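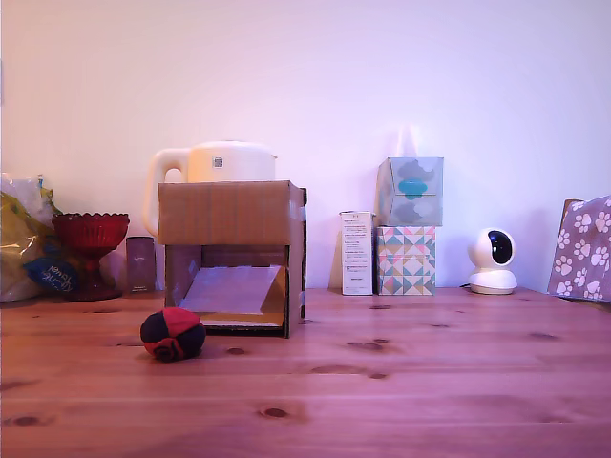
*A fabric ball and a cardboard box on a wooden tabletop.*

**Clidetti to open repair and reuse shop for toys and games in May**

March 29, 2026

Clidetti, the household reuse charity, will open a shop for second-hand toys, games and craft materials in the former Sequeira shoe store on Mill Lane. The shop will open in the second week of May and will trade from Tuesday to Saturday.

The unit has been empty for three years. Clidetti has signed a lease with the building's owner, Fliltness Property, and work on the floor and lighting started this month. The back room will be fitted out as a repair bench, where staff will mend board games, soft toys and wooden puzzles before they go on sale.

Most items in the shop will cost less than £10. Families who are referred by a school, health visitor or advice service will be given a card that lets them choose up to four items a month free of charge.

"We have been selling toys from two shelves at the back of our furniture warehouse, and people have to take two buses to get there," said Benvinda Neves, manager of Clidetti. "Mill Lane is on the main bus route and next to the library. Parents asked us for something in the town centre and we have been looking for the right unit since last summer."

The warehouse took in 385 bags and boxes of toys last year. A good share of these could not be sold because they had missing parts or needed sewing. Under the new arrangement, incomplete sets will be kept and matched with others, and spare pieces will be sold by weight in paper bags.

Packaging will also be put to use. Clean cardboard, fabric offcuts and card tubes will be available free to schools and playgroups on Thursday afternoons. Groups need to register in advance and bring their own bags.

The fit-out is being paid for by a grant from the Flarnow Fund and by Clidetti's own reserves. The shop will create one full-time post and two part-time posts, all of which will be advertised in the coming weeks.

Leonilde Cardoso will run the repair bench. She worked as an upholsterer before joining Clidetti and has taught evening sewing classes at the warehouse.

"Split seams are the most common thing we see, and they take a few minutes to put right," she said. "Board games take longer. You have to lay everything out and check it against the rules sheet."

Donations for the shop can be left at the warehouse from Monday to Friday. Clidetti is asking for toys, games and puzzles in clean condition. It cannot accept car seats, cot mattresses, helmets or electrical toys without a battery cover.

The shop will take donations at the counter once it is open.

**Press contact:** Armindo Cordeiro, Clidetti press desk

**Schools and playgroups:** Nazar Derkach, materials store, at the Clidetti warehouse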